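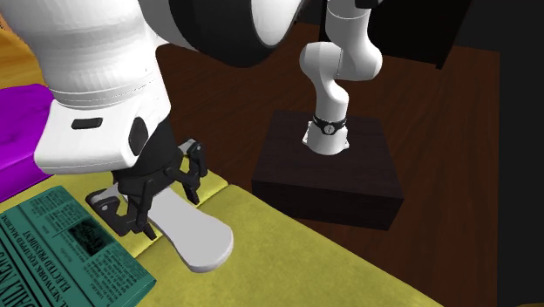 Tromaner to rehearse robot purchase in simulation before spending on hardware

Tromaner, the furnished lettings and housekeeping company, has put back the purchase of its first robot arms until next year and will spend the months in between testing the work in simulation.

The company had planned to order two arms in June for its trial flat at Skilen, where staff reset rooms between tenants. The order has now been reduced to one arm, and it will not be placed until a set of simulated tidying tasks has been completed to an agreed standard.

Marlina Lau, who is in charge of equipment planning at Tromaner, said the change came out of the spring budget round. The first request had covered the arms and grippers but left out mounting blocks, spare fingers, electrical work and the time of the people who would have to look after it all.

"We had a price for the robot and very little else," she said. "When we added up what it would take to run one in a living room for a year, the arm was less than half of it."

The tasks in the simulation are small ones. The arm has to pick up items left on sofas and seats, move newspapers and put cushions straight, working from a fixed base on the floor of a furnished room. Each task is run 2,000 times with the objects in different places. Tromaner has set a pass mark of 75 per cent for the first stage, and a task that falls below it will be dropped from the plan or looked at again with a different gripper.

There are 21 tasks on the list. Ms Lau said flat and thin items were expected to cause the most trouble, as the fingers have to get hold of an edge while resting close to a soft surface. Loose papers may be left to staff altogether.

The simulation is being run by Mollah, a small software firm which already handles Tromaner's room booking system. Its contract lasts six months and is paid for out of the money set aside for the second arm. Mollah will also supply a written report on reach, which Tromaner needs before it can decide where the base should stand and how high it should be. A base placed too far from a sofa leaves part of the seat out of range, and one placed too near gets in the way of people walking through.

That question has a direct effect on cost. If one fixed position per room is enough, the company can buy a plain mounting block for each living room and move a single arm between them. If it is not, Tromaner would have to look at a wheeled base, which was priced last year and turned down.

Quotations for the arm will be sought once the report is in. Suppliers will be asked to give separate prices for the arm, the gripper, delivery, installation and servicing, and to state how long they will go on supplying parts. They will also be asked whether an arm can be hired first and the hire charge taken off the purchase price. Tromaner will not accept a single combined figure, which Ms Lau said had made last year's offers hard to compare.

The project, known inside the company as Pandorar, has a budget line of its own for the first time. Training is included in it, as is a sum for damage to furniture and fittings. Housekeeping staff at Skilen will be asked to comment on the task list before it is closed, and two of them will be given paid hours to watch the test runs and note where the order of work differs from their own.

No jobs are tied to the purchase, according to the company. The arm would be used in the middle of the day, between the morning clean and the afternoon inspection, and a member of staff would be in the flat while it was running.

Ms Lau said she did not expect good results in simulation to carry over to a real room without further work, and the plan allows for a period of adjustment after delivery. The trial flat will be kept free of bookings during that time, and the lost rent has been entered as part of the cost.

A decision on whether to go ahead with the order will be made after Mollah's report has been received.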